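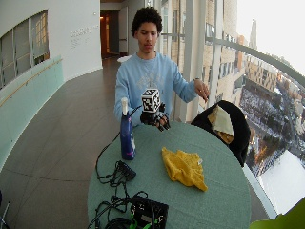
Does the marker cube have to stay in the camera's view the whole time?

Keep at least one printed face toward the camera for the whole take. Turn your wrist away and the hand position drops out — the finger readings carry on, but they're not much use alone.

Rules for glove recording, Narnton bench. Short version, long one is in the Tradis folder.

Before you start

Glove on first, then the cube check. Wiggle it. If it moves on the back of the hand, tighten and recalibrate. Never recalibrate halfway through a set.

Cable: leave slack between glove and hub. Reach to the far side of the table once before recording. If the hub shifts, you need more slack. Keep coils away from whatever you're picking up.

Plain tablecloth, no checks or bold squares — they can confuse the marker tracking. Smooth it flat.

During the take

Start with the gloved hand still for 3 seconds. Same at the end.

One object per take. Bottle: cap on, grip the body, lift, put back down. Cloth: pick up, fold, let go. Crumple it again between takes or every fold looks teh same to the robot later.

Bare hand stays out of it unless the task sheet says two hands. Don't steady the bottle with it. Everyone does this, it ruins the take.

Dropped something? Keep recording, finish, mark it as a fail. Don't delete. Judite Leitão wants the fails too.

After

Label before the next take, not at the end of the day. Object, hand, pass or fail.

Glove off after 2 sets, rest the hand. Wipe the inside if somone else is next.

Consent form has to be signed before any recording with a face in view. Questions to Zulmira Pinheiro, she's in till Thursday.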